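This site uses cookies to remember your preferences. By carrying on you agree to this. Accept | Manage

Ticket 1019: Bottle bucket, bottles not in bucket
Opened by Wanting Song, Timadholm shared house
14 September 2020

Status: open, again.

Problem as reported: the plastic bottles are supposed to live in the bucket until somebody takes them back for the deposit. The bucket is supposed to be full. The bottles are on the floor and have been, on and off, since July.

Severity: I put "moderate". Hiu-tung changed it to "cosmetic". I have changed it back.

First attempt. Sent a message to the house group asking whoever was dropping bottles beside the bucket to drop them in it. Four thumbs up, one picture of a goat. The bottles stayed where they were.

Second attempt. Wondered if the bucket was too small. Measured it against the old one, which went missing when Elie moved the paint out, and it is 42 cm round the base and perfectly adequate. It came from Bukmont and the label claimed it would survive being stood on. Ruled out size.

Third attempt. Moved the bucket nearer the wallpaper, on the theory that people throw from the doorway and the wall would act as a backboard. Xuelian tested this with 64 throws one evening, which I did not ask for, and reports that the wall helps a bit but the marks on the flowers do not come off. Please stop testing this.

Fourth attempt. Tipped everything out, rinsed what needed rinsing, took the lids off the fizzy ones and squashed them. Squashed bottles stay put. They are also refused by the return machine at Follia, as Jianguo found out with a full bag and a queue behind him. Unsquashing is not a recognised process. Ruled out squashing.

Current state of things, for anyone picking this up:
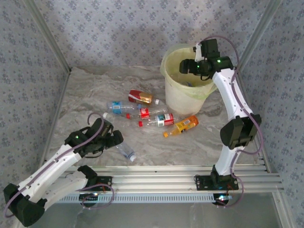

Six on the floor, none of them standing up. Bucket at the back right, with something dark in the bottom.

On the matter of the something dark: I would like it claimed, please. If it is a sock I don't want to be told, I just want it gone. The bucket should be emptied before any bottles go in, or the sorting has to be done twice, and the second time is always me.

Also noted that the bucket leans. I thought at first it was the floor, but a marble will sit still on that floor all afternoon (I had the time). Leaning makes the opening look bigger from one side and I suspect it encourages people.

Next steps, in order:

1. Remove dark object. Owner to come forward by Friday.
2. Set bucket flat.
3. Pick up bottles. Lids on, unsquashed, labels left alone - the machine needs to read them.
4. Put bottles in bucket. I realise this was also step one of the original plan.
5. Take the lot to Follia before it gets to almost 446 again and we need Elie's van.

If step four fails I will escalate to the landlord, who will suggest a second bucket, and then we'll have two buckets with bottles between them.

Leaving this open until I have seen it fixed for a whole week.

Comments

Elie Hijazi: The van is not available for bottles. It still smells of July.

Hiu-tung Chung: Still say cosmetic. The red and gold one is mine, I'll take it back when I go past.

Wanting Song: You go past every day.

Jianguo Shi: Wan in the flat downstairs hangs a net bag off the door handle and has no trouble at all. Could we try that before the landlord gets involved?

Xuelian Yuan: Would throw into a net bag.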